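I rang Tuncay Kocabaş on 15 May 2020, a bit later than we'd agreed, because my kettle had tripped the fuse and I had to go hunting for the box. He didn't mind. He'd been marking, he said, and any excuse would do.

Tuncay runs the writing desk at Lernora, the study centre in Skadthorpe, and he spends most of his week with first-year students who are stuck on philosophy and ethics essays. I wanted to know why the big question, the "what is a person?" one, gives people such trouble.

"They think they have to answer it," he said, laughing. "You've got 2977 words, or whatever it is, and you're going to settle what a human being is? Pick a corner! Write about promises. Write about why we bury people."

I told him my own effort at nineteen had started with the dictionary (I still blush). He groaned down the phone. He sees up to 50 of those a term, and he crosses out the first paragraph of every one before he reads on.

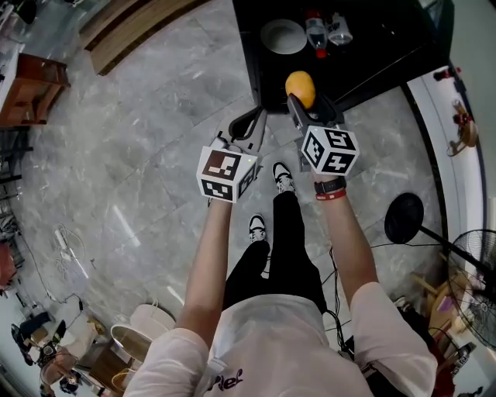
We got on to dignity next, a word he's fond of and a bit wary of too. "Students use it like salt," he said. "I ask them, would the sentence change if you took it out? If it wouldn't, take it out. If it would, tell me what it's doing there."

His favourite piece this year came from a student at the Drusport branch. It was 846 words long and all about her grandfather being spoken to loudly and slowly in a hospital bed. She hadn't quoted a single philosopher in the first draft. Tuncay got her to add one, then another, and he's still not sure the second was a good idea!

And the essay-for-sale websites? He sighed at that. He'd had 3 bought essays across his desk since the autumn, and he'd rather talk to the student than report them straight off. "I say, tell me about your second page. Then we both sit there for a bit. Mostly they're tired, or scared of the deadline, and they've never been shown how to start."

He's putting together a short summer course with his colleague Alhassan, all online, starting in July. There'll be a reading each week and one page of writing, and no marks at all. I asked if I could sign up. "Only if you leave the dictionary at home," he said, and went back to his pile.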